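Larthorpe Community Kitchen
Minutes of the general meeting, August 2018
Held in the dining room, Larthorpe Hall

Present: Analyn Galang (chair), Trinidad Mangubat (minutes), 12 members. Apologies were received from two members.

The minutes of the April meeting were read and approved with one correction. The delivery charge from Gilter was for two crates, not one. 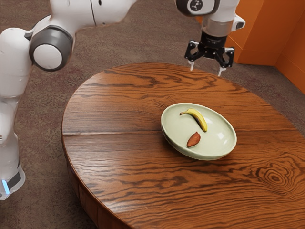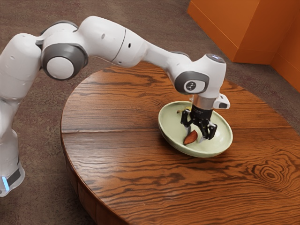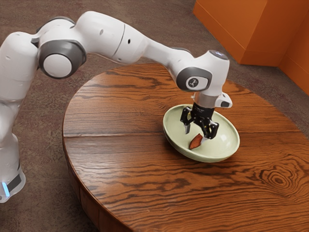 1. Serving of the weekday lunch

The chair opened with the lunch service, which had been held over from April. Members who eat at the second sitting have complained that the side dishes are gone by the time they sit down. Trinidad Mangubat proposed that each table get its own sides at the start of each sitting, in place of the long counter by the door. A shallow bowl in the middle of a round table, like the pale green one on the wooden table, can be reached from every chair, and the long tables would need two each. It was asked whether this would mean more washing up. The chair said it would, and that the second sitting would have to start ten minutes later to allow for it. One member preferred the counter because people can see what is on offer before they pick a seat. After discussion it was agreed to try table bowls for the month and keep the counter for soup and bread only.

Action: Trinidad Mangubat to write up the new order of service and pin it in the kitchen.

2. Accounts

The balance at the end of last month stood at $1341. The main costs were dry goods, gas and the repair to the back step. The gas bill was higher than the one before, and the chair has asked the supplier for a meter reading. Lunch takings were steady. Takings from the bake sale have been counted and banked but will show in the next statement.

A member asked why the kitchen is still paying for the second phone line. The chair said the contract has to be canceled in writing and that the letter had gone out. The accounts were accepted.

3. Refrigerator

The large refrigerator is not holding its temperature when the door is opened often. The repair man looked at the seal and said it could be replaced, but that the motor was old and he would not promise anything past the winter. A new seal would cost $200 fitted. Members were divided. Some felt that money spent on the old machine was wasted, others that the balance would not stand a new one this year. Put to a vote, the new seal was approved.

Until the work is done, milk and meat are to go in the small refrigerator and the large one is to be used for vegetables and drinks. The temperature sheet on the door is to be filled in at opening and closing. It has been left blank on several days.

Action: Analyn Galang to book the repair.

4. Suppliers

Gilter has changed its order deadline from noon to nine in the morning. Orders sent after nine will come a day later. The form in the office still has the old time on it and needs to be replaced.

The quality of onions and carrots has been good. Potatoes have been poor for three deliveries, with green patches and a lot of waste. Lalura Farm has offered potatoes and squash at a slightly lower price, collected from the farm gate. Two members have trucks and said they would take turns if fuel was paid. It was agreed to take one load from Lalura and compare. Gilter will be told that the potato order is on hold – the rest of the order stays as it is.

Action: Trinidad Mangubat to call both suppliers.

5. Evening cooking class

The class will run again in the fall, starting with soups and flatbreads. Roughly 12 places will be offered, the same as last time. The fee was discussed. It was agreed to leave it unchanged and to ask people to bring their own apron and a container with a lid.

Last time the class ran late on most nights, and the choir, which has the hall afterward, had to wait in the corridor. The class will now finish cooking fifteen minutes before the end of the booking. Anything that needs a long time in the oven should be left off the plan.

A member asked whether children could come with a parent. The chair said not to this one, on account of the gas rings, but that a Saturday morning session could be looked at after the new year if there was interest.

6. Storeroom

The shelves on the left side have been cleared and wiped down. Cans past their date were thrown out. New stock should go to the back and older stock be brought forward. The flour bins are to be labeled with the date they were filled. The key was missing for part of last week and was found in the pocket of an apron. It goes on the hook by the office door and nowhere else.

7. Any other business

The drain outside the back door smells in warm weather. The hall office has been told.

A box of dish towels was donated and thanks are to be sent.

It was asked whether the lunch menu could be posted a week ahead. The chair said she would try, but it depends on what is delivered.

The next meeting will be announced on the notice board. The meeting closed at 8:40 p.m.

Minutes taken by Trinidad Mangubat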